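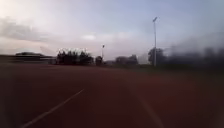

The synthetic track at the Bilura athletics ground, with the trees along the far side.

The woman who looks after the running track at Bilura has been doing it for 20 years, first as a parent with a key to the gate and later as a part-time employee of the shire. She asked not to be named, on the grounds that everyone in town knows who she is anyway.

She grew up running on grass at Moura Park, where the lanes were marked each spring with a line-marking wheel and were gone again after the first decent rain. "You ran in your lane until you couldn't find it," she said. "Then you followed whoever was in front."

The synthetic surface came later. The shire had looked at grass again, and at a crushed brick track like the one at Fomalham, before settling on the red-brown rubber. She was in favour of it, though she had doubts about the cost of looking after it.

"People think you put it down and walk away. It's a floor. You have to sweep a floor."

Most of her work is done before eight in the morning. She walks the inside lane first, then the outside, and picks up what she finds. Bark and gumnuts are the usual things, and hair ties after a school carnival. Leaves left in one place through winter will stain, and grit carried in from the car park wears the surface down faster than running does.

She uses a wide soft broom on the bends and a blower on the straights. A pressure cleaner is brought in from the depot once a year, usually in August, and the track is closed for 4 days while that is done.

The lane lines are her main complaint. They are painted white and they fade at different rates, depending on how much sun they get and how many feet go over them. The inside lanes see the most traffic.

"Everybody trains in lane one," she said. "I've put up a sign asking them to use the outside lanes for jogging. They jog past the sign."

The grass beside the track is mown by a contractor, and she has had disagreements with him about clippings. He now mows away from the rubber on the first pass – a small thing, she said, but it took two seasons to get there.

Asked how the ground is used now, she said the mornings belong to walkers and a few older runners, and the afternoons to the school squads and the Fokari club, which travels in for training. Roughly 900 people came through the gate for the last regional carnival.

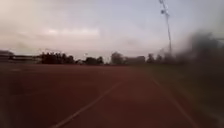
She still runs a little herself, mostly early, before anyone else has arrived. She does a few laps at an easy pace and finishes with one straight run hard.

"It's different when you're going fast on it. You stop seeing the dirt. You look up the lane and that's all there is for a bit." She said she never had that on the grass at Moura, where she was always watching for holes.

The next job is the relining, which the shire has put off 2 times. She has been told there is money for it in the coming budget, and she has asked for the work to be done outside carnival season. She would also like a tap at the far end, so she can stop dragging the hose across.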